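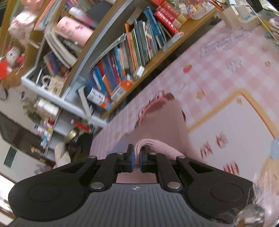 Equipment Planning for the Next Budget Year

Brultgate Shared Equipment Newsletter, July 2025

Requests for the next equipment budget are open. The largest single line this time is hand-held grippers and the parts that go with them, so this item covers what we plan to buy, what we plan to leave alone, and what we need from each group before the order goes out in November.

What is being requested

The Lillden project has asked for seven more hand-held grippers. Lillden records household handling work in ordinary rooms: folding clothes, picking up straps and handles, putting small things back on shelves. Its current tools are in use most of the day, and groups who borrow from the shared pool have been waiting for them. The request would let Lillden keep its own set and return the pool units to general booking.

We support the request in part. Our draft has two units bought in the first quarter of the budget year and the other five held as a second purchase. The second purchase depends on the booking records. If the pool units are back on the shelf and staying there, we will ask Lillden to borrow for the busy weeks and spend the difference on spares.

Quotes

We have quotes from Hukis and from Garside. The Hukis unit costs more to buy but comes with a full set of finger pads and a spare pair of linkages. The Garside unit is cheaper and ships sooner. Its pads are sold separately at $70 a set, and the linkage pins have to be ordered through the service desk.

On purchase price alone Garside wins. Once we added a year of pads the two quotes came out close, and the gap that remains is smaller than what we spent last year on rush shipping. Please send comments on either tool if you have used it, and include the kind of work you used it for. A tool that does fine with boxes and bottles can be a nuisance on thin fabric.

Soft goods use up pads

The pads are the part most often left out of a request. Cloth work wears the pad faces and picks up lint, and operators doing knits and straps ask for new pads well before operators doing rigid objects do. Lillden logged 136 hours of fabric handling in the last budget period and went through its pad allowance before the period ended. The remainder came out of the general supplies line, which was not set up for it.

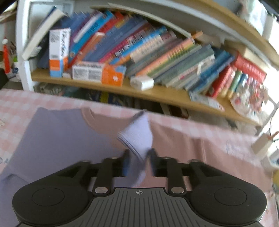

Starting with this budget, pads will be charged to the project that uses them. Each request for a gripper needs to include a pad estimate based on planned hours, with fabric hours listed apart from everything else. If you don't know your split yet, use the one from your last project and say that you did.

The same applies to pivot pins and screws. They are cheap, but a unit with a loose joint is out of service until somebody finds the right one. We are adding a small parts kit to the draft for each site. The kit will stay with the tools and will be checked when they come back.

Room setup

Several groups asked whether the equipment budget can pay for furniture. It can't. It can pay for cases, chargers, cable ties, table clamps and lights. Desks, shelves and mats come out of project funds, and in most cases the site already has what is needed. Recording in a lived-in room means working next to books, plush toys, pen holders and power strips, and the Lillden work plan asks operators to leave those things where they are.

A few points on room setup do affect what you order:

Clear space. Measure the open area of the desk before asking for a second tool. Two people with grippers need more elbow room than the desk plan usually allows. If the desk is small, one tool and a longer schedule will cost less.

Power. Count the free outlets at the site. If chargers will have to share a strip with other devices, ask for a longer lead in the same request. We paid for a separate shipment of leads last year and would like to avoid it.

Light. Windows behind the work can wash out part of the view. A blackout cloth is cheap and can go under supplies. Please don't put in for a lighting kit until you have tried one.

Garments and props. Clothing, bags and other test items are project costs. Keep the receipts. Items bought for a project stay with the project and don't need an asset tag.

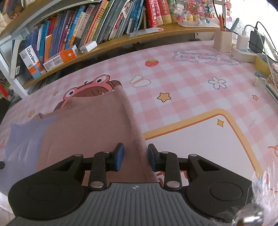

Work on a cloth edge over a gingham desk mat, with the gripper's blue pads on either side.

Repair or replace

Before any new unit is approved we will look at what can be repaired. Garside will take back its own units for a flat bench fee and return them with new linkages. Hukis prefers to send parts and have the work done on site, and we have people who can do it. A unit goes on the replacement list when the body is cracked, when the fingers no longer close evenly after new pins have been fitted, or when the repair would cost more than half the price of a new one.

Units on the replacement list are kept for parts. Please don't throw out a tool because a finger is damaged. The ribbed plate, the pads and the remaining links may all be usable, and we have brought units back into service this way before.

What to send us

Send one request per project, even if you work at more than one site. Give the number of tools, the planned hours with fabric hours separate, the pad estimate, and the date you need the tools in hand. Add a line on storage. Tools left out on a desk between sessions get knocked and go missing, and a locking case is a reasonable thing to ask for.

Requests that arrive without a pad estimate will be sent back. Late requests will be held for the second purchase.

The booking sheet for the current pool units has moved to the shared drive under Equipment, and the old link will stop working when the budget year closes. If you have a unit at your site that isn't on the sheet, add it now, along with its condition.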